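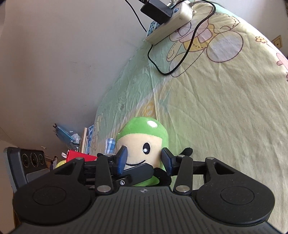

Figure 3. A soft toy, a power strip and a plugged-in adapter on a bed with a printed sheet.

4.2 What counts as out of place on a bed

Much of the writing on household tidiness treats the bed as the simplest surface in the home. It is for sleeping, the argument goes, so whatever is on it that does not help with sleeping must be clutter. Lammers and Honorato built their scoring sheet on this idea, and we used it in our first round of coding because it was there and because it was quick. We no longer think it holds up, and this section sets out why.

The sheet gives each item on a surface one of three labels: belongs, visiting or stray. An item belongs if the surface is its usual home. It is visiting if somebody is using it and will put it back. It is stray if neither is true. The trouble begins with the word 'usual', which a coder looking at a still picture has no way of checking. In Figure 3 the power strip lies near one edge of the sheet with a black adapter plugged into it. Under the published rules it is stray, and a plain hazard besides. Two of our coders marked it that way. A third, Bhatt, marked it as belonging, on the grounds that in the room where he grew up the strip lived on the bed because the socket was on the wall beside it and there was no table. There is a wall socket in Figure 3 as well. We cannot tell from the picture whether it feeds the strip, and the scoring sheet does not ask.

We are not claiming that a power strip on bedding is a good idea. Safety and tidiness are separate questions, and one weakness of the earlier work is that it lets the first stand in for the second. A strip may be badly placed from a safety point of view and still be exactly where the household keeps it.

The soft toy raises the opposite problem. It is green, with a smiling face, and all of our coders marked it as belonging without pausing over it. When asked for a reason, they said that soft toys go on beds. Perhaps they do. But the same coders had been told to judge by use, and nothing in the picture shows that anyone sleeps with the toy or keeps it there. It was let through on charm, or on habit, and it is hard to see how the adapter could ever have earned the same treatment. The cartoon figures on the sheet may have helped it along, by suggesting a child's bed. Adults also buy printed sheets, and the coders' notes do not show that anyone considered this.

Pattinasarany has argued that such disagreements wash out once enough rooms have been scored. We doubt it. Chance errors would wash out, but these lean one way. In the 15 bedrooms scored in the Dultbridge round, items with a cable were marked stray far more readily than items made of cloth, whatever the people living there said about them afterwards. In 6 of those rooms the householder told us that chargers and strips stayed on or beside the bed all year. The scoring sheet put every one of those rooms in its lowest band. A larger sample would simply repeat the leaning with more confidence.

Cables cause a further difficulty that we have not solved. A cable that crosses a sheet takes up very little of it, yet it seems to change how the whole surface is judged. Should it be scored as an item of its own, as part of whatever it is attached to, or left out? The sheet is silent. Tyagi suggested scoring by the area a person could lie down on, which has the merit of being about sleep, but it treats a thin cable and a folded blanket as the same kind of obstacle and we gave it up after a short trial.

For the second round, begun in October, we kept the three labels but let coders choose 'cannot say', and asked the householder the plain question of where each thing is kept. The answers were not always reliable – people tidy their accounts as well as their rooms – and we report them in Section 5 alongside the coders' labels, without merging the two into a single score.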